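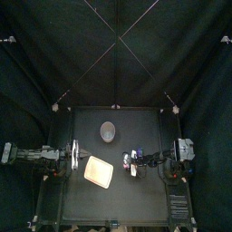 Suvmont Kitchen Boards is a small collection of pictures and notes on chopping boards and the things that end up beside them, and I have been putting it together, on and off, for longer than I care to admit. It began with my aunt's kitchen, where there was one board for everything and a tin for the peelings, and it has grown a good deal since! The boards come in all shapes, but the ones I am fondest of are the plain rounded rectangles with a groove just inside the edge, like the pale one with the orange-tan border, set down at a slant with a grey bin a little further back. I like a bin within reach of the board, and you will find that pairing often in these folders.

What you get

There are 1000 pictures in all. 900 are in the main folder and 92 are in the one called Đào, which covers fruit (peaches mostly, as you might guess from the name). The last few are in "odds", where I put anything I couldn't decide about. Each picture has a short text file with the same name, saying what sort of board it is, its colour, whether it has a groove, and what is standing near it.

A word on words

"Bin" means any open container for scraps or bits, whatever its size. "Border" is a coloured edge, and "groove" is the channel that catches juice. I write "pale" for anything from cream to light yellow, as strong light makes it very hard to be fussier than that, and I would sooner be vague than wrong.

Changes

Version 2, put up in March, mends a muddle between "tray" and "board" in the Jastetti folder. If you have the older copy, do please fetch the new one.

Thanks and questions

Duyên Khương read every note and put my spelling right, with great patience. The files are kept on Stistar, and corrections can be left on the project page there. I usually look in of an evening, after the washing-up.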